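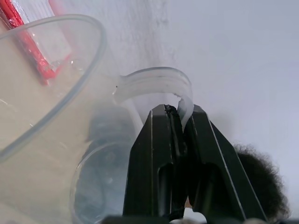
Hard Water and What I Do About It

Posted 6/22/18

We moved out to Dirnmont with two carloads of kitchen stuff and no idea what was in the well. By November every glass I owned looked like it had been breathed on by a dog. White crust on the faucet, cloudy pitchers, a kettle that sounded like it had gravel in it. If your water is anything like ours, you know exactly what I'm talking about!

I've tried a lot of things since then, some of them silly, and these are the ones I still do. Most of it is plain white vinegar (I buy it by the gallon and keep it under the sink next to the dish soap).

Cloudy plastic pitchers

Plastic pitchers get that gray haze and you think the plastic is ruined. Often it's only scale. Fill the pitcher halfway with warm water, top it up with vinegar, and leave it on the counter while you do something else. I give mine an hour. Then go around the inside with a soft bottle brush, and don't forget up under the rim and where the handle joins on, since that's where mine always gets gunky. Rinse it twice or your iced tea will taste like a pickle.

Please don't use the green scratchy pads on plastic. I did that to my mother-in-law's good lemonade pitcher and you could see every single swirl. She still brings it out when I visit.

If there's a smell left over, a spoonful of baking soda in cold water overnight takes care of it. Not at the same time as the vinegar, though. They fizz and it looks impressive and then you've got salty water.

The kettle

Equal parts vinegar and water, bring it up to a boil, turn it off, walk away. Half an hour later the flakes pour right out. Boil plain water once and dump that too. For electric kettles check your booklet first. Mine said citric acid only, and it does work nicely and doesn't stink up the kitchen.

My neighbor Ashok Sachdeva swears by lemon halves, and he drops the squeezed ones in after he's made dressing. It's slower but it smells a whole lot better, so if you've got lemons to use up, go for it.

Faucets and shower heads

Sandwich bag, vinegar, rubber band. You've seen this one a hundred times and it works. The thing I'd add is don't leave it on overnight if the finish is brass or anything colored. I check after 30 minutes, wipe, and put it back on if it needs more. An old toothbrush gets the little rubber nubs on the shower head.

Small stuff goes in a tray

For ages I washed little things one by one under the tap, and half of them went down the drain. Now I use a shallow plastic tray with good high sides. Jar lids, drawer knobs, bath toys, refrigerator magnets, the feet off the dish rack, all of it goes in the water together with a squirt of soap. Swish, let it sit, swish again. You can see what's still dirty, and nothing rolls off behind the stove.

Bath toys that squirt are the exception. Squeeze them out well and stand them hole down on a towel, and if black bits come out, toss them. I'm pretty soft about toys but I don't argue with mold.

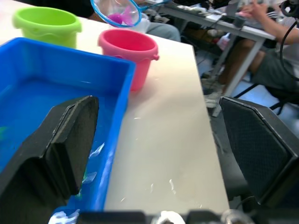 Glasses

Dishwasher haze comes off with vinegar if it's scale. Rub one spot with a bit on your finger, and if it clears, soak the lot. If it stays cloudy the glass is etched and that's that, sorry. I lost 6 nice tumblers that way before I turned the detergent down. I was using way too much of it! Half the scoop is plenty in my machine.

Do hand-dry the ones you care about. Flour sack towels are the best for this, and they get better every time you wash them. Skip the fabric softener or they'll just push the water around.

The coffee maker

Run a half-and-half batch through, stop it midway, let it sit, then finish and follow with two pots of plain water. I do it on the first of the month because otherwise I forget until the coffee's dripping at a crawl.

Things to keep vinegar away from

Marble and any other natural stone counter. Cast iron. Aluminum pans, unless you like gray. And never, ever with bleach in the same sink, not even a splash left over from earlier.

What about a softener?

People ask me this a lot. We had a man out, Dušan Mujić, very patient, who tested the well and quoted us $900 for a basic unit put in. We haven't done it yet. The roof came first, and then the car. My sister over in Purden got one and her towels are so fluffy I'm a little bit jealous, but she says she misses how the old water rinsed the soap off. With soft water she feels slippery all day.

So for now it's me and the gallon jug. If you've got a good trick for the ring in the toilet bowl, leave it in the comments, because the pumice stone is killing my wrist.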